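Artificial flower packing – has anyone else had the arms come in?

Forum: Work and Working Life > Warehouse, Packing and Light Assembly

petal_pusher
Joined in March
Posts: 4

Hello all, long post so put the kettle on. I've been in silk and artificial flowers for most of my working life, first on a market stall and then on the make-up benches at a place that supplies garden centres and hotels. We make the sprays up, check the leaves are on properly, lay them in the baskets or trays, and off they go to wreaths, table pieces and so on. It's fiddly, it's repetitive, and I've always liked it. You can have a good natter and your hands just get on with it.

Since the new year our bench has been sharing the job with a pair of arms. The system is called Vundeo and somebody upstairs christened the arms Ivar and Bellamy, which has stuck, although I couldn't always tell you which is which. They're being taught to do the sorting and laying-in, and the teaching is done by us. That's the bit I wanted to ask about, as I can't find anyone else who's been through it and I go back and forth on how I feel.

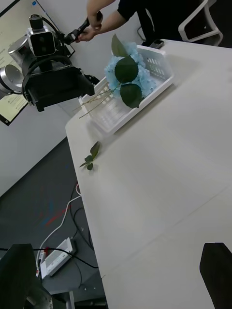

My own worry was always the hydrangeas, long before any of this. A rose is easy, you've got one head and one stem and it knows which way up it is. A hydrangea is a great soft mop with leaves that want to go anywhere but where you put them. Look how the three big leaves are sitting over the blue head in the white basket, with the stems poking out past the rim – I'd get a new starter to tuck those back in, and now I've got to work out how to get an arm to do it. You take hold of the handle by the wrist and walk it through the movement, and you soon find out how much you do without thinking. I must turn a stem a little between finger and thumb every single time I pick one up. I never knew that until I had to do it with something that hasn't got a thumb.

So the job has changed already, even though the arms aren't doing it for real yet. I sit less. I talk less, to be fair, you have to concentrate. We've been told no hours are going and I've no reason to think that's a lie, but I'd love to hear from anyone a year or two further down the road.

dunnage
Posts: 2083

Welcome, and what a nice post to read on a wet Thursday. I'm in crockery, so it's a different game, but we had arms in on the boxing line a good while back and I'll tell you what I remember.

The teaching part was the best part. For those weeks we were the experts, and people in clean shoes came down and asked us how we did things and wrote down the answers. After that it settled, and the job turned into keeping the arms fed and sorting out whatever they'd made a mess of. It isn't a bad job. It's quieter and my shoulders are better than they've been in years. But I do miss being the one who packs the plates, if that makes sense to anybody.

My advice is to ask now about the grade. We trained the things on packer's pay and it took a long while for anyone to notice that we'd been doing something else.

petal_pusher

It makes perfect sense, and thank you. I hadn't thought about the grade at all. I'm going to bring it up.

troller
Posts: 1574

Going to be the grumpy one, sorry. (Troller is my boat, before anybody starts.) I think you're being a bit soft about this, both of you. You're being asked to hand over the one thing you've got that the firm can't buy off a shelf, and you're being thanked with a cup of tea. "No hours are going" is what they told us in the fish shed, and no hours did go, not on paper. People left and weren't replaced. Same thing in the end, only slower and with nobody to be cross with.

I'm not saying refuse. I'm saying get it in writing, and get a date on it.

dunnage

I don't think that's soft, I think it's what happened at our place. People left and were replaced, just with folk who'd rather do the new version. Different sheds, different firms. I'd agree with you about the writing.

troller

Fair enough. Glad yours went better than mine.
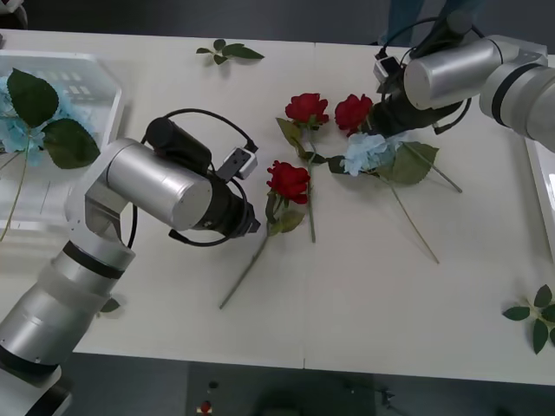 Posted by: wreath_bench
Member – Posts: 4
Section: Warehouse, Packing and Light Assembly

Hello from the other end of the same room! I recognised the hydrangeas before I recognised the user name. I put the picture up so the rest of you can see what a table looks like when we've got roses on as well. Three red ones and the blue, and bits of leaf all over the place, and one arm coming in from each side.

I'll disagree with my friend a little, if I may. I was never any good at the chatting-while-working that everyone else on the bench finds so easy. I lose my place, I put the wrong head in the wrong tray, I get flustered and then I go home with a headache. Showing an arm how to go to a rose and leave the leaves alone suits me down to the ground. It's slow and it's careful and there's no number on the board for me to fall behind. For the first time in ages I come in looking forward to it, and I know that isn't how everyone feels, and I do feel a bit guilty saying so out loud.

What I would grumble about is the loose foliage. When we did it all by hand, a sprig that dropped off got popped straight back on, or went in your apron pocket for later. Now we leave them lying so the arms can learn what to do with them, and it goes against everything I was taught. My fingers itch! I've had to sit on my hands more than once.

petal_pusher

Oh, it's you! I might have known. You should have said it suited you, I'd been keeping quiet about missing the chat in case I sounded like a moaner, and there you were enjoying the peace.

I'm with you on the sprigs though. I took two home in my cardigan last week without noticing.

troller

See, this is what I mean about getting things written down. You work in the same room and you didn't know what the other one wanted out of it. How's anyone upstairs meant to know?

wreath_bench

That's a better point than I'd like it to be. I'd be happy to stay on the teaching side for good if there was such a job, and she'd be happy to go back to making up by hand. There must be room for both, the hotel pieces are never the same twice and I can't see them wanting to teach an arm something it'll only do the once.

dunnage

Ask for exactly that. We had a couple of people who wanted to stay with the one-off orders and they were let, but only the ones who spoke up early. By the time the rest of us thought of it, the places had gone.

petal_pusher

Right, I'm going to write it all out tonight: the grade, the hotel pieces, who wants which side, and a date on the promise about hours for our friend with the boat. I'll have a word on the bench first so it isn't just the two of us, and I'll come back and let you know what they say. It may be a while, they like to have a think about things.

troller

Good. Keep a copy.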